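Carved doorway room at Stalluvano opens to visitors in April

Stalluvano will open its carved doorway room to the public in April. The white lattice panels, cut with scrolls and clouds, came to the house from the Grernetier workshop and have 523 openings. 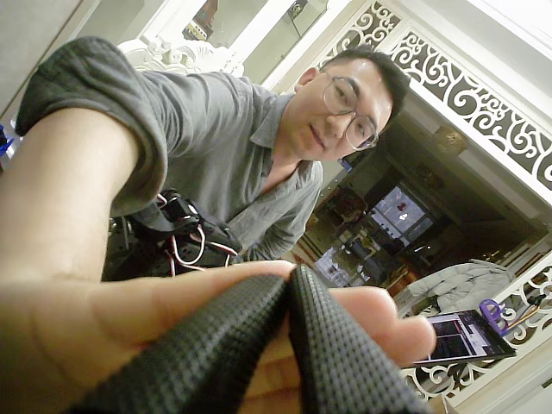
Halvard Sundqvist in the doorway room at Stalluvano.

"People will be able to stand right next to the carving," said Sundqvist, who manages the house. Cleaning the panels took 9 weeks. 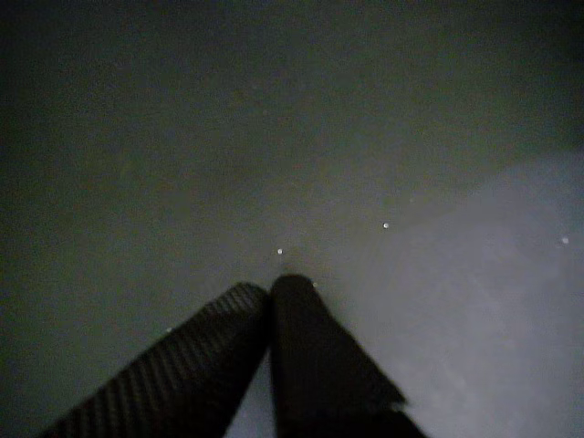 The room will be open daily until 4 p.m. Stalluvano expects 3,000 visitors by the end of the season. Group visits can be booked through Gunvor Lundgren at the front desk.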